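Sprechnotizen, Küchenratgeber auf dem Prüfstand, Natanael Fontes, 7. August 2018

Einstieg: Wer von euch hat schon mal einen Testsieger gekauft und dann doch wieder zum alten Pfannenwender gegriffen? Hände abwarten.

Turent wirbt mit 500 Testkochern. Wer die ausgesucht hat, steht nirgends. Ich habe im März nachgefragt - keine Antwort.

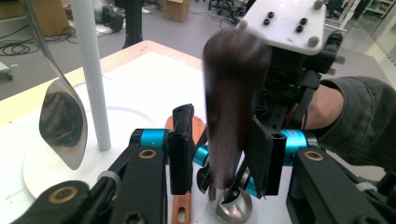 Dovon verteilt Sterne. 1,705 steht als Mittelwert im Bericht, drei Stellen hinter dem Komma! Bei einer Skala von eins bis vier glaube ich nicht mal die erste. Kurz stehen lassen.

Dann Nirkcombe: 19 Kriterien, darunter »Anmutung«. Was soll das sein? Gewichtung fehlt komplett. 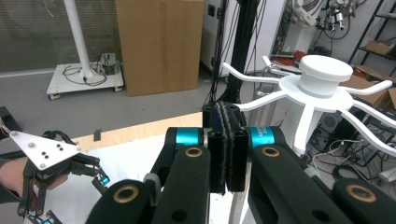
Xavier nur streifen, falls Zeit bleibt. Die Provisionslinks unter dem Text erwähnen, Preis vorlesen, weiter.

Überleitung zum Haushalt: Was braucht man am Herd wirklich? Meine Liste ist kurz, und auch ihr solltet ihr misstrauen.
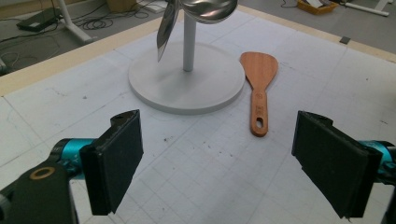 Ständer mit zwei Küchenhelfern aus Metall, daneben ein Holzspatel

Fragen sammeln, Handzettel liegen vorne.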